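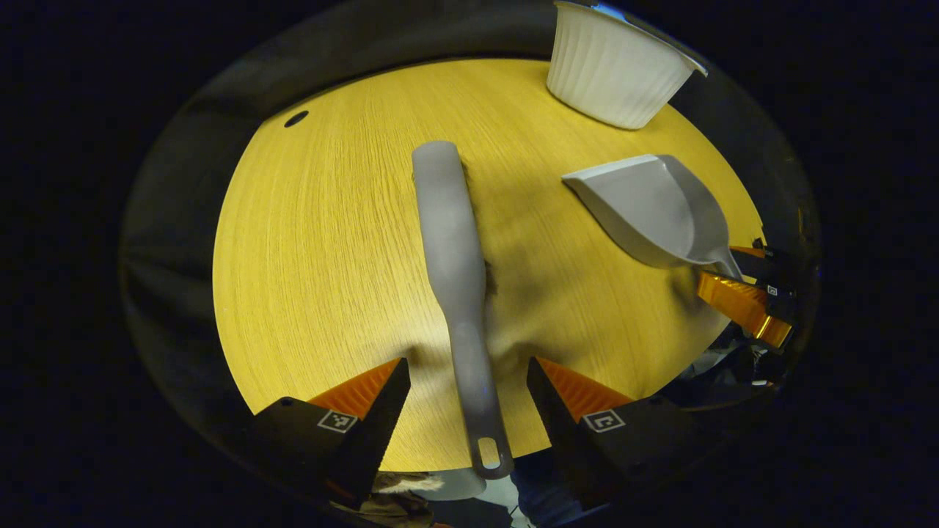 Fig. 4. Grey plastic brush on the tabletop.

4. Setting up for a touring show

This section is for the visiting crew and for the venue's own staff on the day of a concert. It supposes that you already read section 3 (Power and house lights) and that the room is in its daily condition, with the tables out and the Brisis mixing desk under its cover. The Bisgate Hall holds 200 persons seated. For a standing show the number is different and you must ask Soledad Vidal at the office before you sell any ticket.

Most of the tribute bands and dance bands who come to us bring their own instruments and amplifiers but use the house loudspeakers, monitors and lights. If your act brings a full system, go directly to 4.5.

4.1 Before the band arrives

1. Unlock the loading door from inside. The key is on hook 2 in the box office, with a green tag.
2. Put the ramp in its two slots and push down until both pins drop. Walk on it one time yourself.
3. Clear the centre aisle. The tables of the first two rows fold and go on the trolley under the stairs.
4. Take the cover off the mixing desk, fold it and leave it on the shelf behind. Do not leave it on the floor where the cables pass.
5. Check that the stage is swept and that no tape remains from the last show. Old tape marks confuse the musicians, who will stand on the wrong one.
6. Open the dressing room and turn the heater to the middle position.

Note: The dressing room has one shower. The hot water needs forty minutes after you switch on the boiler, so switch it on with step 1 if the band has asked for it.

CAUTION: The ramp is rated for wheeled cases up to 201 kg, including the person who pushes. A Hammond-type organ in its case is usually heavier. Bring it in by the front steps with four people.

4.2 Switching on the sound system

The order is important. If you switch on the amplifiers first, there will be a loud bang in the loudspeakers and it can damage them.

1. Make sure that all faders on the desk are fully down and both master faders also.
2. Switch on the stage power with the white switch left of the curtain rope.
3. Switch on the mixing desk. Wait until the display shows the start page.
4. Load scene 99. It is the empty scene of the house, with all channels flat and no effects.
5. Switch on the Bostomar amplifiers in the rack, from the top one to the bottom one, waiting for the green light on each.
6. Raise the master faders to the mark made in pencil. Play some music you know well, at low volume, and walk around the room.
7. Listen at the back corner under the balcony. It always has too much bass there. Do not correct the whole system for this corner.

When you switch off after the show, do it in the opposite order: amplifiers, then desk, then stage power.

Note: Please do not save your own work on scene 99. You can use any scene from 1 to 60. Visiting engineers may bring their show on a USB stick, but the desk reads only files from the same model.

4.3 Stage boxes and monitors

There are two stage boxes, A at stage left and B at stage right. Left and right are always said from the point of view of the musician looking at the audience.

1. Connect the drum microphones to box A, inputs 1 to 8.
2. Connect the bass and the keyboards to box A, inputs 9 to 12.
3. Connect guitars, vocals and brass to box B.
4. Lay every cable along the back wall and bring it forward only at its position. Tape it at both ends and in the middle.
5. Place the monitors. The four wedges are numbered on the back and each one goes to the output of the same number.
6. Ask each musician to speak or play, one after the other, and raise the monitor slowly until they say it is enough.

CAUTION: Do not connect a monitor to a socket with a red ring. These are for the loudspeakers over the stage and carry the full power of the amplifier.

If a monitor whistles, lower it first and look for the reason after. In most cases a singer has put the microphone too near to the wedge, or is covering the head of the microphone with the hand.

4.4 Sound check and doors

The sound check must be finished 45 minutes before the doors open. The neighbours on the lane side have an agreement with us about the hours, and the check is often louder than the show.

1. Close the loading door and both lobby doors before the first loud note.
2. Check the drums, then bass, then guitars, then keyboards, then voices.
3. Let the band play one complete song, the loudest of their program. Read the meter on the wall beside the desk. If the amber light stays on, bring down the masters.
4. Play also one quiet song, if they have one.
5. Save the scene and write its number on the sheet on the clipboard.
6. Mute all the channels and start the house music.
7. Tell the front of house that the room is ready. Only they may open the doors.

Support acts make their check after the main act, so their microphones can stay in place. If there is no time for a full check, they get a line check of ten minutes.

4.5 Shows with their own system

1. Send your power needs and your stage plan to Gianni Barbieri by the week before at the latest.
2. Use only the 32-ampere socket behind the stage. The wall sockets in the hall are on the same circuit as the bar refrigerators.
3. Place the loudspeaker stacks outside the yellow lines, so the side exits remain free.
4. Our duty technician must be present when you connect and disconnect the power.

CAUTION: Nothing may be hung from the old centre beam. It was made for curtains only. The two new steel points have their load written on a plate beside them.

4.6 Persons to contact

Technician on duty, evenings: Godfrey Mfaume
Stage plans and power: Gianni Barbieri
Bookings and tickets: Soledad Vidal
Lights: Purificación Escobar

The telephone numbers are on the inside of the box office door. Changes to this section since the November version: step 4 in 4.2 is new, and the ramp limit in 4.1 is corrected.

Section 4 revised 1 December 2018, A. Iglesias. Continue with section 5, Stage lighting.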